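Room Attendant, Meeting and Training Rooms (Part Time)

Jafri Conference Services, Praltthorpe
Reading time: 3 min

Jafri Conference Services invites applications for the position of Room Attendant at its Praltthorpe building. The position is part time, 24 hours per week, and reports to the Meeting Rooms Supervisor, Tineke Mulder. The successful applicant will begin work in February.

The Praltthorpe building is used by outside organizations for staff training, board meetings and public hearings. In the past year the meeting rooms were booked on 341 occasions. Many of these bookings follow one another closely, and the attendant is responsible for returning each room to its agreed layout before the next group arrives.

Duties

The attendant clears tables after each booking, folds and puts away towels and table cloths, returns pens and markers to the supply cabinet, and gathers papers, binders and booklets left by guests. Items that may belong to a guest are labeled with the name of the room and held at the front desk. Paper is not discarded until the organizer of the booking has been contacted.

Tables are wiped with a damp cloth and dried by hand. Chairs are returned to their places and checked for loose armrests and damaged wheels. Power strips are unplugged, coiled and stored unless the next booking has asked for them. Open boxes are closed and moved to the side cabinet, and their contents are not sorted without instruction from the supervisor.

The long conference tables are set in joined sections. Attendants are expected to know the standard layouts, to check that the sections meet evenly, and to report any table that does not stand level. Moving a full table section is a task for two people and is never done alone.

Conference tables and office chairs at Praltthorpe: 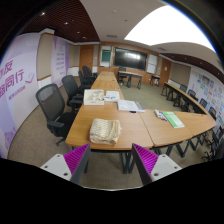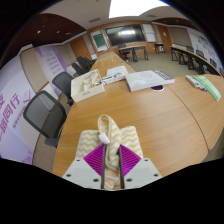

Godelieve Wouters writes that applicants should expect the folding to take longer than the wiping, and that in her first weeks she spent most of each shift learning which cloths went to the laundry and which went back on the shelf. She adds that the supply cabinet is best put in order at the start of a shift, before the first room is due. Applicants who would like to put further questions to her may do so through the front desk.

Requirements

Applicants must be at least 18 years of age and able to lift and carry boxes of supplies, to bend and reach, and to remain standing for most of a shift. Previous experience in housekeeping, catering or office support is welcome but not required. Training is given during the first 2 weeks of employment, on full pay.

Applicants should be able to read a room plan and follow written instructions in English. Some evening work is necessary. The schedule is issued a month in advance, and shifts may be exchanged with the consent of the supervisor.

Conditions

Work shirts and gloves are supplied. Employees receive paid leave in proportion to hours worked and a yearly allowance of 200 dollars toward work shoes. Parking behind the building is free of charge.

How to apply

Please send a letter of no more than one page, with a list of previous employment and the names of two persons who can speak to your work, to Cor Van Leeuwen, Personnel Office, Jafri Conference Services, Praltthorpe. Letters may also be left at the front desk in a sealed envelope marked "Room Attendant." Applicants chosen for interview will be asked to complete a short practical exercise in one of the meeting rooms.

Applications received after the position has been filled will be kept on file for six months unless the applicant asks otherwise.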